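Chapter 4
Sound and Place in the Short Documentary

After you study this chapter, you should be able to explain how a small documentary crew chooses the rooms in which it films, describe the difference between room tone and silence, and prepare a simple location sheet for a film of less than 20 minutes.

The short documentary The Ferry Clerk was shot in May in the town of Varano. Its director, Sheila Penrose, had money for two days with a full crew. The film lasts 17 minutes, and most of it takes place indoors: a ticket office, a kitchen, a corridor, the back room of a bar. When it was shown in the student section at Wideck, many people in the audience spoke first of the sound. They said they could feel how big each room was, even when the picture showed only a face.

Such a result begins before the first day of filming. Penrose visited every location with a small recorder and sat in it for a while with the door closed. In her notebook for the film she wrote 76 short entries, and more than half of them are on noises: a refrigerator, a neighbor's radio, the pipes in the wall. She refused one kitchen, although it had the best light in the house, as the street under it was too busy in the morning. 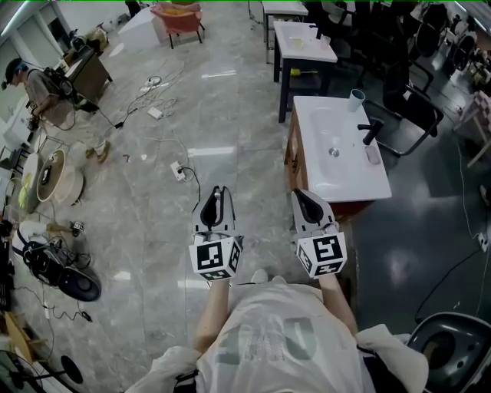
A room answers every sound that is made in it, and the answer depends on its surfaces. Curtains, carpets and full bookshelves take in a large part of the sound, and the voice stays close and clear. Hard surfaces send it back. If you must record an interview beside a bathroom vanity, with a ceramic basin and a polished floor, you will hear this in the first word. The voice becomes bright and a little far away, and no work in the editing room can remove this fully. The usual help is simple – blankets on the floor, a coat over the basin, and the microphone nearer to the mouth.

Sometimes, however, the director wants the hard sound. In The Ferry Clerk, the clerk reads an old letter in the corridor, and the echo is left as it was. Penrose has said that the letter was written to be read in a quiet bedroom, and she wished us to hear that it had come to the wrong place. We return to this sequence in Section 4.3.

Room tone is the sound of a room when no one speaks or moves. Beginners often think of it as silence, but it is different in every place, and the ear notices at once when it is missing. The crew should record it in each location before the equipment is packed. One minute is enough for most films. The editor Rudd, who cut The Ferry Clerk for the company Omus, used nearly 165 small pieces of room tone in the final version, most of them shorter than a breath.

4.1 Reading a Location

Before you read this section, choose a room that you know well and sit in it for five minutes. Write down each sound you hear and where it comes from.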